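Glass or Screw Cap? What I Found Out About Closures
Term project, Matelley

I picked closures for my project mostly because my aunt swears wine tastes worse from a screw cap, and I wanted to prove her wrong! I spent two weekends in May reading up and pestering the folks at Torau, a small wine shop near campus. 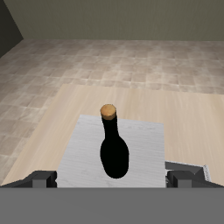
Cork comes from bark, and a tree has to wait around nine years between harvests - way longer than I'd guessed. The stuff is squishy and springs back, so it grips the neck. A dark bottle with a tan cork stopper is still what most of my classmates drew when I asked them to sketch "wine" (only two drew a screw cap). So my aunt has company, I guess.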